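How to Pack a Week of Summer Clothes in One Carry-On

25/06/2023, by Liesl Gasser

I flew home from Skamance in March with a checked bag that cost me more than the shirts inside it, and I swore I'd never do that again. So for Ornton this summer it's one small suitcase and that's it!

Before you fold a single thing, dump everything you want to bring on a table or the bed and sort it. Tops together, bottoms together, and a "maybe" pile off to the side (mine is always huge). 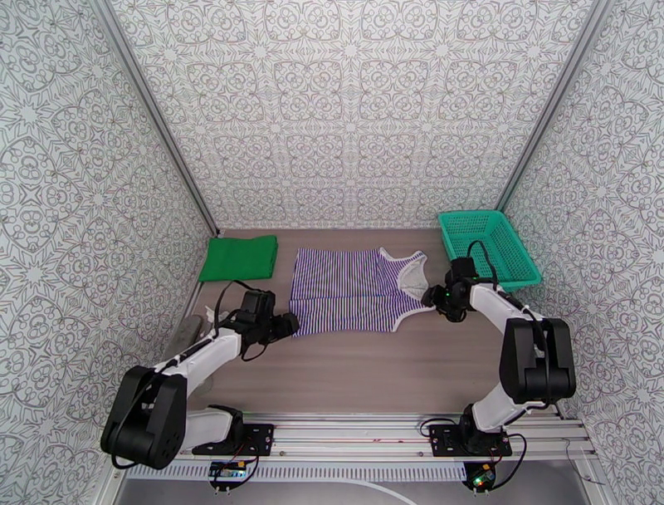 Now go through the maybes and be tough. I get 3 pairs of shoes including the ones on my feet, and anything I haven't worn in the past month goes straight back in the drawer. The linen pants I keep bringing everywhere and never wearing? Back in the drawer.

Step 1. Weigh the empty suitcase

My old Marti bag was heavy before I put a sock in it – the new one is a Tradlow, and I paid 58 dollars for it on sale. Write the empty weight on a bit of tape inside the lid so you only have to do this once.

Step 2. Heavy stuff by the wheels

Shoes go in first, soles against the side, with socks and chargers stuffed inside them. Jeans go flat across the bottom with the legs hanging out over the edge. You'll fold those back over at the end.

Step 3. Roll the thin things, fold the thick things

T-shirts, tank tops and pajamas get rolled. Fold the sleeves in (if there are any), smooth it out with your hand, and roll from the hem up to the neck. Sweaters I fold in half and lay on top, and stripes are great for travel, by the way – they hide a crease better than plain white does.
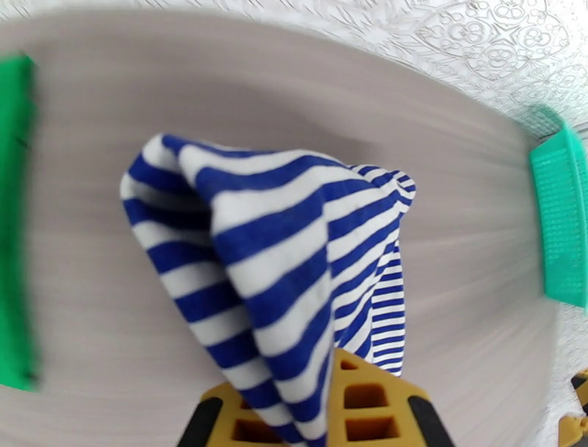
Step 4. Fill the gaps and close up

Underwear and swimsuits go down the sides. Flip the jeans legs back over the whole pile, put your toiletries bag on top where you can grab it, and zip it slowly. If you have to sit on it, take out a sweater.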